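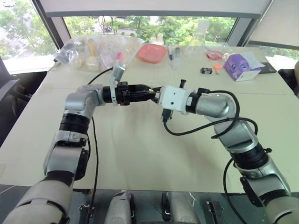
Pollock Robotics Club – Frequently asked questions

Last updated 22 July 2020

Who can join?
Anyone enrolled at the college, on any course. About half the questions we get are from people who think they need to be studying engineering. You don't. If you can use a computer and follow a wiring diagram with some help, you will be fine.

Do I need to know how to program?
No. New members start with the Stidov exercises, which are short and can be done at home. They cover moving one arm, opening and closing a gripper, and then moving two arms without a collision. Most people finish them in their first term.

What does the club work on?
The main project is Mesico, a two-arm handling task. The arms have to pass small items to each other across a table and put them down in a marked place. The items are ordinary lab and office things such as pens, flasks, dishes and trays. A smaller group works on gripper fingers, which are designed and printed by members.

Is Mesico entered for a competition?
Yes, the Plasano Student Challenge, held in December. Last year we scored 1,335 points out of a possible 1,892. Most of the lost points came from handovers where one gripper let go too early.

How much does it cost?
Membership is free. If you travel to the competition you pay for your own meals. The club pays for transport.

When is the lab open?
Term-time evenings, and at other times by arrangement. The booking sheet is on the club page. Please book even if you only want an hour, as the arms can only run one program at a time.

Can I use the arms on my own?
Not at first. You need to do the safety session, and after that there must always be a second person in the room who has done it too. That person sits within reach of the stop button and does not work on anything else while the arms are moving.

What are the rules at the table?
Keep the working area clear before you start a program. Items not in use go at the back. Check that the cables have enough slack for the whole movement – a cable that is fine at rest can pull tight when the wrist turns. Glassware is used empty.

How many recordings do I need for a new task?
We ask for 37 good runs before a task is added to the shared set, which now holds 900. Bad runs should be kept as well, in the separate folder, with a note saying what went wrong.

Can I take parts home?
Printed fingers, yes. Grippers, cables and power supplies stay in the lab.

I have missed the start of term. Can I still join?
Yes. Fill in the form on the club page and come to the next safety session.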